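Gripper talk, speaker notes. Nnamdi Adeyemi, 15th January. Keep it under the slot, Q&A at the end only

SLIDE 1 - title
Say hi. Who I am, thank Hundau for the parts. Don't do the history bit, ran over last time.

SLIDE 2 - what we wanted to know
Two end effectors, one job. Take a molded black shell off the yellow shelf, hold it, put it in the bin. Norko soft-tip fingers vs the Osus hand. Same arms, same controller settings, same shelf height.
Why shells: long, shallow, shiny, no flat side worth grabbing. Everybody in this room has a part like it.
Ask for hands - who's still on suction? (pause, wait for it)

SLIDE 3 - the grip
Edge grip, one hand. Point at the fingertip, it comes up just inside the rim. That's the contact patch, all of it. Long part, held low, all the weight is above the fingers. Any twist at the wrist shows up big at the top end.

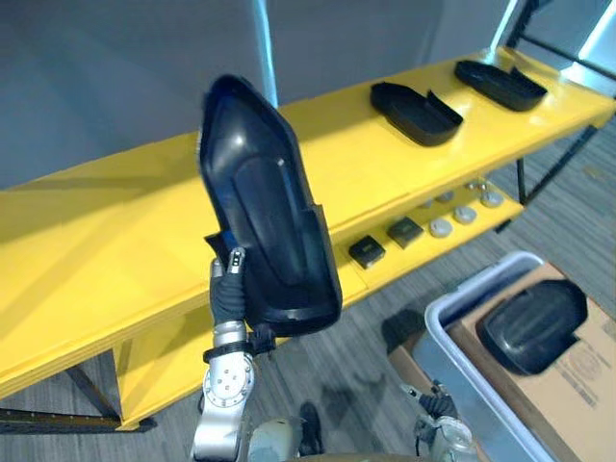

Slide 3: left arm, shell held upright by its lower left edge

Things to say while this is up:
- hollow side toward the head camera. Good for pose, bad for glare. Rim highlight near the top, the detector likes to call that an edge
- black part, black glove. Segmentation hates it. Mask the glove from joint angles, dont try to learn it
- small discs and square parts on the lower shelf are NOT in this comparison. Somebody will ask. Different talk

SLIDE 4 - numbers
168 picks logged in total, both hands together. First 100 were at the slow speed, rest at normal.
3 drops, all at normal speed, all on the wrist turn. Not on the lift! Say that twice.
No, I won't say which hand is "better" off of 3 drops. Say what I'd buy again: Norko for edge grips, Osus if you need to regrasp in the hand.
Cycle time chart - skip if behind.

SLIDE 5 - placing
Where most of the tuning went. Placing is harder then picking, see who nods.
Target surface is the top of a carton in a grey bin. Cardboard gives a little. Force threshold from the bench was way too high, first week we kept pushing the carton down before it let go. Lowered it in July, then again after the firmware update.
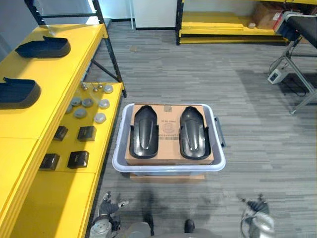 Slide 5: two parts set down on the carton, ridges up, gap between them

Talk over it:
- want that gap. Fingers need somewhere to go when they open. Close it up and the second place nudges the first
- print on the carton is useful, gives the camera texture to lock on to. Plain cardboard was worse
- flared edges down on the cardboard, that's the pose we score as good. Anything tipped = fail, even if it's in the bin
- striped carpet: depth noise at the bin rim. Crop it out, move on

SLIDE 6 - controllers
Quick one. Position control all the way to the shelf, switch to impedance for the last bit. Londoño controller does the switch without a stop, the old one had a hiccup you could hear.
If asked about latency: we didn't measure it properly. Just say so
Demo clip here IF the laptop plays it. If not keep talking, don't fiddle

SLIDE 7 - what I'd do over
Log wrist torque from day one. We added it late and the early drops have nothing to go with them.
Check fingertip wear before every run, write it down somewhere.
Matte tape on one shell as a control for the glare thing. Still haven't done this
Fix the lights in one place. Shadows from the arms go right accross the floor toward the bin and they move when the arms do.

SLIDE 8 - thanks / questions
Leave slide 5 picture up during questions, people always want to go back to it.
Likely Qs: payload (see vendor sheet, don't quote from memory), can it do two-handed (yes, not tested here), will we share the logs (ask me after, need an ok from Hundau first)
Bring the spare fingertips to pass around. Get them back.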